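Come and spend a day with our robot arms (and get paid for it)

Posted by Yara Daher, Viltside open day team

Hello! I'm Yara, I look after the open days at Viltside, and I'm after 19 people to come and try out our robot arms before we let the general public loose on them in April. You don't need to know anything about robots. In fact I'd love it if at least half of you had never been near one, as the people who write our instructions have been doing this for years and have completely forgotten what it's like to walk in cold.

What you'd be doing

You'll come in on a Monday, either at 9.30 or at 1.30, and you'll be with us for 2 hours. First there's tea and a short talk from Enda McGrath, who runs the workshop (he's promised to keep it under ten minutes, we'll see). Then you'll work in pairs at one of the arms. One of you steers, the other reads out the task card, and then you swap over. The tasks are ordinary things, mostly picking something up and putting it down again where the card says. Round objects are harder than you'd think! My first go at one took me most of a lunch break and I had Enda hovering at my elbow the whole time.
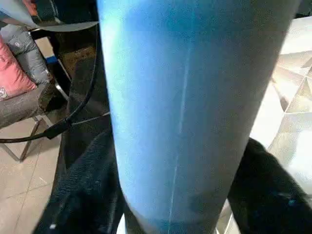

The gripper with a blue cylinder between its two fingers, seen from the wrist camera.

After each task you fill in a very short form. Was the card clear, did you get stuck, did you feel daft, that sort of thing. Please be rude about the cards if they deserve it. Shaimaa Mahrous wrote them and she has asked me to say she can take it.

At the end there's a sit-down chat with sandwiches, and anyone who wants to can stay on and watch Shaimaa put the Clatanard demo through its paces. It's the bit we're proudest of and I'd like to know if it's any fun to watch from the cheap seats.

Who I'm looking for

Anyone aged 16 or over (if you're under 18, bring a parent or guardian along). I'm especially keen to hear from people over 60, left-handed people, and anyone who uses a wheelchair or has trouble with their grip, so we can sort out the controls before the open day. You can do the tasks sitting or standing. If you've worked for us or for Etadton in the past year I'm afraid you can't take part this time, but do come in April!

What you get

A £40 voucher, your bus or train fare back if you keep the ticket, and lunch. You'll also get first pick of the slots at the open day itself, which went very quickly last time.

The small print, in my words

We record how the arm moves and what the wrist camera sees, plus your form. Your name is kept separate from all of that. You can stop whenever you like and you'll still get the voucher. Flat shoes please, and long hair tied back.

How to put your name down

Ring the front desk and ask for me or for Bouchra Benjelloun, or fill in the form on our open day page. Tell us whether you'd like the morning or the afternoon, and anything you can't eat. Bouchra will ring you back with directions, as the Farouk building has two entrances and the one on the main road is locked.

Hope to see you there!
Yara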